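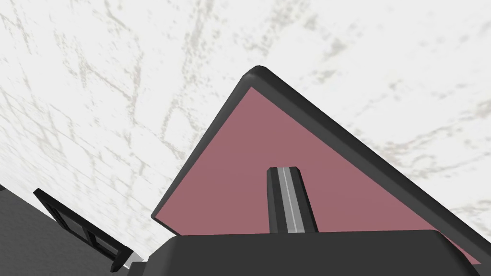
Fig. 1. Flat mauve panel with charcoal rim, marbled surface behind (render).

Workshop notebook, Tinby early readers
April, started 09:40
Filed under: Early reading / Levelling / Work in progress

Task for today: recount the vocabulary in the Tinby second-stage manuscript and settle the line breaks before the pages go to Birero for a paper proof. Text used is the March revision with the glossary and back-cover copy removed. Chapter titles left in, as children are expected to read them.

Count from Ornix:
- running words: 903
- different words: 258
- words used once only: 80

Ornix treats "jump", "jumps" and "jumped" as three words. I have left this setting alone so the result can be compared with the stage one count. Hyphenated words are split. "Good-night" therefore adds nothing new, but it still looks like a long word on the page and should be checked by eye.

The single-use words are the problem. The stage guide allows 30. Most of the excess is in chapter three, where the market stalls are listed and every stall sells something different. Options: cut two stalls, or bring the same goods back in chapter five when the children walk home. The second costs a few more running words and gives the reader another go at "turnip" and "kettle". I prefer it. "Marquee" goes in either case, the spelling is well beyond this stage.

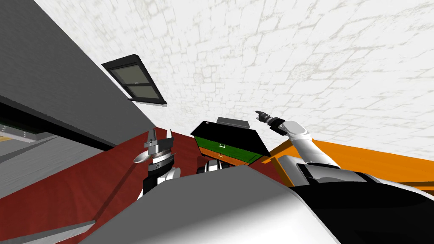 Line breaks

Set in Valente with wide word spacing, unjustified, no hyphenation at line ends. The rule from stage one was to break at a phrase boundary wherever the line length permits. Applied to chapter one by hand and it works for most sentences. It fails where a speech tag follows a short piece of dialogue: "said Gran" ends up alone on a line and the page runs one line over.

Tried three fixes on the same spread:
1. Move the tag before the speech. Fits, but reads stiffly aloud.
2. Drop the tag where only two characters are present. Fits. Some risk of losing track of the speaker.
3. Reduce the type size by half a point. Rejected, type size is fixed across the stage.

Going with 2, and keeping the tag on the first exchange of each page so the speaker is re-established after the page turn.

Also looked at the letter shapes again. Valente has the single-storey a and g in the infant set only. The default set has crept back into the chapter titles, probably when the styles were merged. 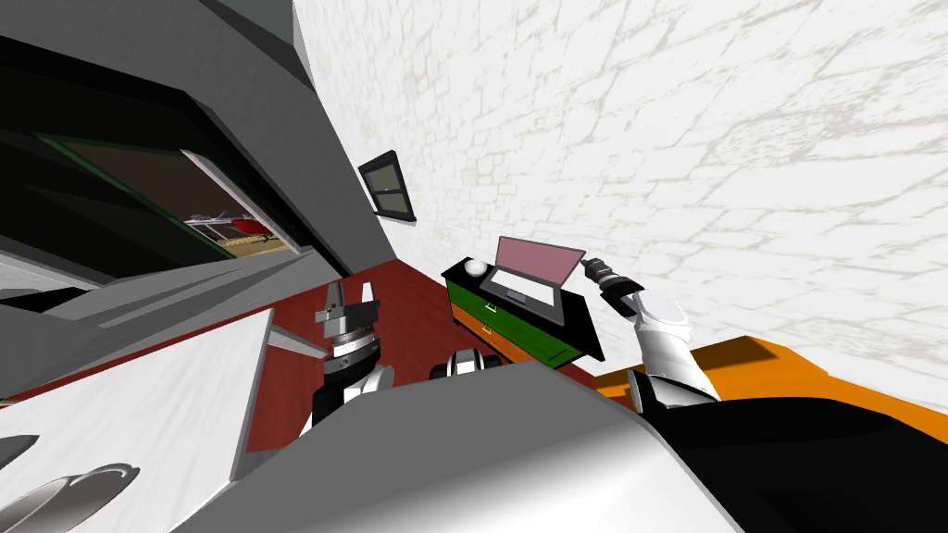 Corrected in the title style and in the folio style, though the second makes no difference at present. Capital I and lower-case l are still too alike in the bold. Avoid bold for "Ill" and "I'll" until there is a better answer. Chapter four has one of each on facing pages.

Read chapter two aloud twice at an even pace. Stumbled both times at "through the thick thistles". Sounds good as a line, but it puts two values of "th" next to each other with "ough" in between. Marked for rewording, not changed yet.

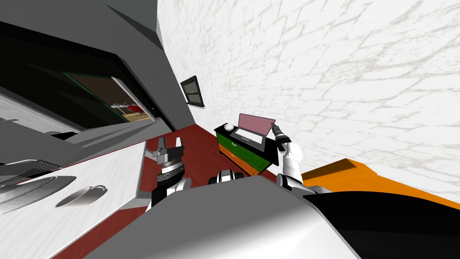 To do

- Rewrite chapter three stalls, then rerun Ornix with the same settings.
- Check every page turn falls at the end of a sentence. Chapter five has two that do not.
- Ask Birero whether the uncoated stock is available in the cream shade. The white sample shows the text through from the reverse.
- Add "kettle" to the picture brief for chapter five.
- Stage guide: the entry on contractions still says none before stage three, but stage one already uses "can't". One of them has to change.

Stopped 16:15. Proof not sent.

Last updated: April
Get new notebook entries by email. You can unsubscribe at any time.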